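Cómo se enseña a un robot con ejemplos

Un robot no sabe ordenar un sofá. Tampoco sabe doblar un calcetín ni meter una cuchara en un cajón. Para que haga alguna de esas tareas hay dos caminos. El primero consiste en escribir todas las instrucciones: baja tantos centímetros, cierra la pinza, sube. Funciona bien en una fábrica, donde cada pieza llega siempre al mismo sitio. En una casa los cojines cambian de lugar cada día y las instrucciones escritas dejan de servir.

El segundo camino es el aprendizaje por ejemplos. Una persona hace la tarea muchas veces, se guarda un registro de cada vez y un programa busca lo que esos registros tienen en común. A cada registro se le llama demostración. En este texto se explica cómo se recogen las demostraciones en el proyecto Kelik, que trabaja con objetos blandos: cojines, mantas y ropa.

La pinza de mano

La herramienta principal es una pinza que se sujeta con la mano. Tiene dos dedos que se abren y se cierran, como los de una pinza de cocina, y una cámara que mira hacia delante. La persona agarra un cojín con la pinza, lo levanta y lo deja en otro sitio. La cámara graba todo desde el punto de vista de la pinza.

¿Por qué no usar la mano directamente? Una mano humana tiene cinco dedos y puede hacer movimientos que el robot no puede copiar. Si la persona trabaja con una pinza parecida a la del robot, los ejemplos contienen solo movimientos que el robot es capaz de repetir.

La cámara lleva una lente de ángulo muy abierto. Las líneas rectas salen curvadas, igual que en la mirilla de una puerta, pero a cambio se ve mucha habitación de una sola vez. Ver mucha habitación ayuda a calcular dónde está la pinza. El programa elige puntos fijos, como la esquina de una ventana o el borde de una lámpara, y mide cuánto se desplazan entre una imagen y la siguiente. Con esa medida reconstruye el camino que ha seguido la mano.

Los marcadores

Una pared blanca y lisa tiene pocos puntos en los que fijarse. Para resolverlo se utilizan marcadores, que son tarjetas cuadradas con un dibujo de bloques negros y blancos. Se parecen a los códigos QR, aunque son más sencillos. Cada dibujo corresponde a un número y el programa conoce de antemano el tamaño exacto de la tarjeta. Si el cuadrado se ve pequeño, está lejos. Si se ve torcido, está inclinado -- y la forma de esa deformación indica cuántos grados.

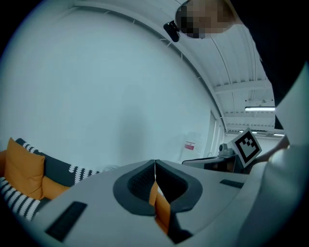

A la operación de comparar lo que mide la cámara con un tamaño conocido se le llama calibrar. Es lo mismo que se hace al poner una balanza a cero antes de pesar harina. En Kelik se calibra al empezar cada sesión y se vuelve a calibrar cada 20 demostraciones. Una tarjeta doblada o arrugada no vale, porque sus medidas ya no son las que el programa espera.

Cuántos ejemplos hacen falta

Depende de la tarea. Para levantar un cojín y apoyarlo en el respaldo, el equipo de Kelik graba 70 demostraciones. Para doblar una manta necesita más, ya que la tela puede adoptar muchas formas distintas.

Las demostraciones no deben ser idénticas. Si el cojín empieza siempre en el mismo punto, el robot aprende ese punto y falla cuando alguien mueve el cojín un palmo. Por eso se cambian cosas a propósito: la posición, el color de la funda, la luz, el lado desde el que se acerca la mano. También se cambia de lugar. Kelik graba en 3 salas, llamadas Pevance, Brotier y Belmonte. Belmonte es la que recibe más sol por la tarde, y sus grabaciones sirven para que el programa se acostumbre a las sombras fuertes.

Qué se guarda y qué se tira

Cada demostración produce tres tipos de datos: el vídeo, el camino de la pinza por la habitación y la abertura de los dedos en cada momento. El vídeo tiene 30 imágenes por segundo. Los otros dos datos deben ir al mismo ritmo; si la abertura llega con retraso, el programa cree que la pinza se cerró cuando el cojín ya estaba en el aire.

Después viene la revisión. Se descartan las grabaciones en las que el programa perdió la posición de la pinza o en las que la mano tapó la lente. Las caras de las personas se difuminan antes de guardar el vídeo -- para aprender a mover un cojín no hace falta saber quién lo sujeta.

Con las grabaciones que quedan empieza el entrenamiento. El programa mira una imagen, propone un movimiento y lo compara con el que hizo la persona. Si hay diferencia, ajusta sus números y pasa a la siguiente. Repite esto muchísimas veces en un ordenador, sin mover ningún motor. El robot de verdad se utiliza al final, en la prueba, con un cojín colocado en una posición que no aparece en ninguna demostración.

Palabras de este texto

Demostración: registro de una tarea hecha una vez por una persona.
Calibrar: ajustar un aparato comparándolo con una medida conocida.
Marcador: tarjeta con un dibujo que una cámara puede reconocer y medir.
Entrenamiento: fase en la que el programa ajusta sus números a partir de los ejemplos.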